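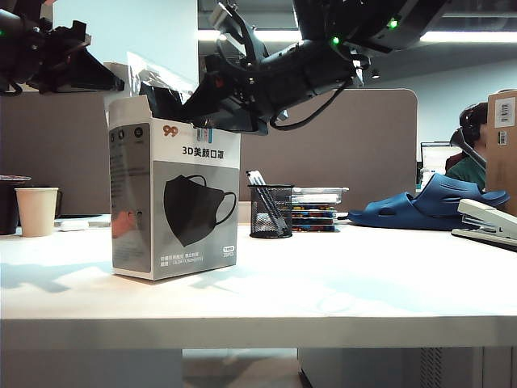

A box of face masks on one of the white desks.

Progress report to the Abdella Fund, May 11, 2020
Skornwood Neighborhood Reading Program
Prepared by Birsen Tatlı

Dear Kalliopi Pappas and everyone at the fund,

Thank you for your patience with this one. I had meant to write sooner, but the spring got away from us, and I would much sooner send you a full account than a hurried one.

As you know, our reading evenings in Flakville stopped meeting in person in March. We moved to reading by telephone, which I will admit I was nervous about (some of our children had never talked to a grown-up on the phone for longer than a minute!), and it has gone far better than I dared hope. We now have 37 children paired with a reader, and 16 of them have asked for a second call each week. Several grandparents have started listening in, and one has begun asking for her own books.

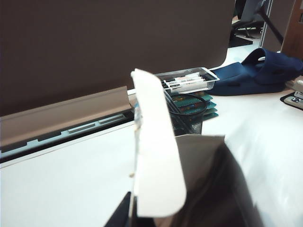

The book parcels have been the bigger job. Your grant paid for 672 paperbacks, and 671 have reached a doorstep - the last one came from the printer with half its pages upside down, and a new copy is on order. Skemora gave us a kind price on padded envelopes, so there is a little left in the postage line. With your permission we would like to spend it on large-print titles.

We are behind on the parent survey. It was written for families we would see at the door, and the questions make little sense by mail, so I am rewriting it now and hope to have it out before the end of May.

The summer reading list is nearly settled, apart from a friendly argument over how many books on sharks are too many. I will send it along with the receipts.

With warm thanks,
Birsen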